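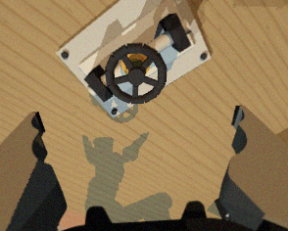
Seltgate open day - who went?

gritty_corey
Posted July 9, 2022
Just got back and my feet are killing me, but what a fun day! The valve turning demo was my favorite by far (I watched it twice). They run it in simulation on the big screen, with the gripper coming in over the black handwheel on its white plate, and Chidubem Balogun talks you through the grasp while it plays. Anybody else catch it?

nkazmi
I was there for the early run. Chidubem was great, but I wanted real hardware. A simulated handwheel never sticks. The ones at my plant sure do.

gritty_corey
Fair, but he said they did 3,252 simulated turns before August planning even started. Try that on a bench!

hjatoi2
More than 25 people in that little room and one fan. I bailed and went to the Gritgate booth.

nkazmi
3,252 turns of a wheel with no rust on it, Corey. I asked about friction and got "we vary it some."

waqas_b
He told our group more than that - they randomize friction and where the plate sits. Ask him for the slides, he sent me mine already.

nkazmi
OK, that I'd like to read. Can you forward them?

waqas_b
Sent. Parking info for the next one is on page 2.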